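Small Enclosures for Bench Electronics: Lid Fit and Visibility of the Board
Project report, Dunirdale workshop module
Kianoush Rostami and Fereshteh Hashemi

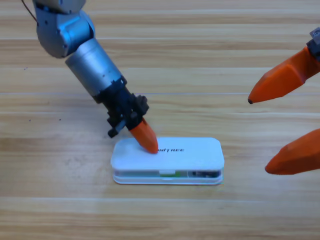

Figure 1. White enclosure with translucent lower band, on the wooden bench top.

1. Purpose

The project compared ways of housing a small circuit board so that it can be handled on a bench without being touched directly. The work was limited to the case: its lid, side wall and base. The electronics were not modified.

2. Reference enclosure

The unit in Figure 1 was used as the reference. It is a flat rounded rectangle with a matte white lid carrying black lettering. The band under the lid is frosted and clear enough to show part of a green circuit board and a darker group of parts towards one end. A thin white plate forms the bottom edge.

Two features were carried over into our own design. The first was the softened lid corners, which are easier to sand evenly than square ones. The second was the translucent wall, so that the board position can be checked with the lid closed.

3. Test cases

We made 5 cases in the Rikthorpe print room, all with the same outer shape. Wall thickness and lid clearance were varied. Each lid was opened and closed up to 300 times by hand, and the fit was checked with a feeler gauge at the start and end of the run.

4. Results

The tightest lid cracked at a corner early in its run and was withdrawn. The thickest wall held its shape best, but the board could no longer be made out through it. The middle thickness gave a usable view and a lid that stayed level. Gauge readings are in Appendix A.

Sanding the inside of the wall made the view worse in every case and was stopped after the Tuesday session.

5. Further work

The base plate was glued, so the board cannot be removed without damage. A screwed base should be tried next. The Stitau clips ordered in June did not fit our wall and have been returned.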